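Documentation Assistant (Fixed Term), Plililstead Minster Fabric Trust

Reference: PMFT 286
Issued: January 17, 2018

The Plililstead Minster Fabric Trust wishes to appoint a Documentation Assistant to work on the building accounts and masonry records of the Minster. The post is offered for 53 weeks, full time, and is based at the Trust's offices in Plililstead.

Building of the present nave began in the fourteenth century and was halted twice before the west front was finished. The surviving accounts record payments to masons, carters and glaziers, but they have never been matched in full to the fabric itself. The person appointed will help to do so, working under Dr Gyula Szabó, Keeper of the Fabric, and alongside the architectural survey now being carried out by Kerekes, the Trust's conservation architects.

Main duties

Transcribing and indexing building accounts in Latin and Middle English
Recording masons' marks, tooling and changes in stone on the north aisle and clerestory
Entering results in the Trust's database, Skiserard, to the agreed standard
Answering written enquiries from researchers and parish historians
Preparing short reports for the Trustees

The post includes six days each month at the Plomine store, where carved and moulded stones removed during earlier repairs are kept. Travel between Plililstead and Plomine will be paid for by the Trust. 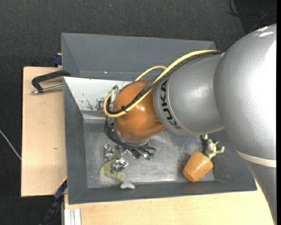 KUKA robot arm over a grey bin.

Applicants must hold a degree in medieval history, architectural history, archaeology or a related subject, and must be able to read late medieval hands with confidence. Experience of recording standing buildings is desirable. Some of the work is carried out from scaffolding and in unheated parts of the church, and suitable clothing will be supplied. Training in the use of Skiserard will be given during the first month.

The successful candidate will be entitled to the Trust's usual leave and pension arrangements. Hours are normally worked from Monday to Friday, with occasional evening attendance at public lectures. The Minster is closed to staff for one week in December, and this period must be taken as leave.

Applications should consist of a letter of no more than two pages, a curriculum vitae and the names of two referees. They should be addressed to Ákos Szénási, Clerk to the Trustees, and must quote the reference given at the head of this notice. Referees will be contacted only for candidates invited to interview.

Six candidates will be interviewed at Plililstead. Each will be asked to transcribe a short passage from the accounts. Reasonable travel costs within the United Kingdom will be repaid on production of receipts.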